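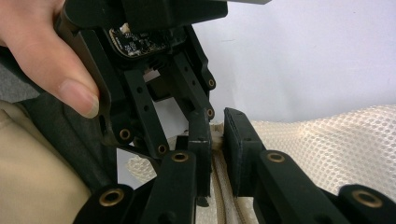
지퍼 손잡이를 문 상태의 핸드헬드 그리퍼, 패드 접촉부

티켓 번호: 2427
제품: Sketo 핸드헬드 그리퍼 (좌/우 한 쌍)
소프트웨어: Petkov 수집 프로그램
접수일: 4/25/21
분류: 하드웨어 / 파지 불량
심각도: 보통
상태: 조치 완료, 관찰 중

증상

천 가방 지퍼 개폐 작업에서 손잡이를 문 뒤 당기는 구간에 미끄러짐 발생. 육안으로는 양쪽 조가 닫혀 있으나 지퍼 방향으로 힘을 주면 손잡이가 패드 사이에서 빠짐. 우측 그리퍼에서만 재현. 좌측은 동일 조건에서 이상 없음.

같은 세션 후반부에 우측 개도 값이 간헐적으로 고정됨. 로그에는 아래 메시지가 남음.

[WARN] gripper_R: width not updated (631 ms)
[WARN] gripper_R: width not updated (631 ms)
[ERROR] episode 1198: stream gap, discarded

에피소드 1198은 자동 폐기 처리됨. 이전 에피소드에는 경고만 있고 오류는 없음.

재현 조건

가방을 흰색 판 위에 눕히고, 한쪽 그리퍼로 본체를 누른 채 다른 쪽으로 지퍼 손잡이를 당김. 메시 원단 가방처럼 천이 쉽게 밀리는 대상에서 빈도가 높음. 두꺼운 원단에서는 거의 재현되지 않음.

1차 확인

링크 바 변형 없음. 피벗의 황동 부싱 유격은 손으로 흔들어 확인했고 허용 범위 이내. 패드 표면에 미세한 마모 자국이 있고 가장자리가 약간 긁혀 있음. 마모만으로 미끄러짐이 설명되는지 확인하기 위해 우측 패드를 신품으로 교체한 뒤 재시험. 빈도는 줄었으나 증상은 남음. 패드는 주원인이 아닌 것으로 판단.

2차 확인

완전 닫힘 상태의 개도 값을 판독한 결과 우측이 0이 아닌 2 mm로 표시됨. 영점이 틀어진 상태. 보정 파일의 수정 시각을 보면 지난 9월 이후 갱신 기록이 없음. 그 사이 우측 그리퍼는 Nernley에서 링크 정비를 한 번 받았고, 정비 후 재보정이 누락된 것으로 보임.

개도 값 고정은 별개 문제. 우측 케이블을 커넥터 근처에서 굽히면 경고가 즉시 발생함. 케이블 자체의 도통은 정상이고 커넥터 체결이 느슨했음.

조치 절차

1. 수집 프로그램을 종료하고 양쪽 그리퍼 전원을 분리한다.

2. 우측 커넥터를 뺐다가 끝까지 다시 꽂고, 손잡이 쪽에 여유를 두어 케이블을 고정한다. 고정 타이를 링크 가동 범위 안에 두지 않는다.

3. 전원을 넣고 조 사이에 아무것도 없는 상태에서 완전 닫힘, 완전 열림 순으로 영점을 다시 잡는다. 보정 중에는 손가락을 링크 사이에 넣지 않는다.

4. 보정 파일을 저장하고 프로그램을 재시작한 뒤 완전 닫힘 값이 0으로 읽히는지 확인한다.

5. 가방을 판 위에 눕히고 양손에 그리퍼를 든 작업 자세에서 시험한다. 케이블이 몸 쪽으로 처지는 상태까지 포함해 경고 발생 여부를 본다.

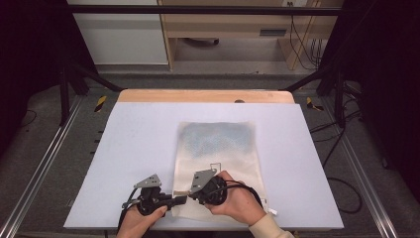 6. 지퍼 손잡이를 물고 끝에서 끝까지 왕복한다. 미끄러짐이 한 번이라도 나오면 3번으로 돌아간다.

결과

재보정 후 닫힘 값 정상. 왕복 시험에서 미끄러짐 없음. 케이블을 굽혀도 경고 발생하지 않음. 교체한 패드는 그대로 사용하고, 기존 패드는 비교용으로 보관.

남은 사항

- 영점 오차가 있는 상태로 기록된 우측 데이터의 처리 방침 미정. 오프셋이 일정했는지 확인이 필요하며, 확인 전까지 Isari 저장소에서 해당 구간을 학습 목록에서 제외함.
- 정비 입고 후 재보정 여부를 점검표 항목으로 추가 요청.
- 동일 경고가 다시 나오면 새 티켓을 열지 말고 이 티켓에 로그를 첨부할 것.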